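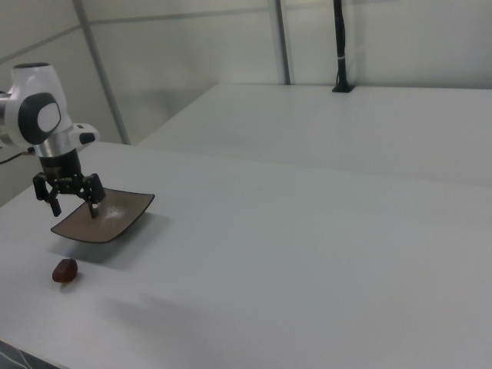

Brosska Adds Square Plate to Its Everyday Tableware

1/5/20 -- Brosska has added a shallow square plate to its everyday tableware line. The plate is brown with a darker brown rim, and it has rounded corners and edges that turn up gently to keep sauces and crumbs off the table.

The plate was drawn by Ya-wen Wei, who joined the company's design office in November. It is sold singly and in sets of 2, and goes with the Witeck bowls already in the line.

"Customers who bought the bowls kept asking for a plate to go with them," said Bernd Nolte, sales manager at Brosska. "They wanted something for toast, fruit or a small dessert, and they wanted it to stack in a normal cupboard."

A first run of 1,975 plates is now in the warehouse. Orders from the 38 shops that carry the Witeck bowls will be filled first. Other retailers can order starting next month.

The line now has 182 items. A serving dish in the same brown is planned -- the size has not been set.

Shops that want a sample plate should contact the Brosska sales office.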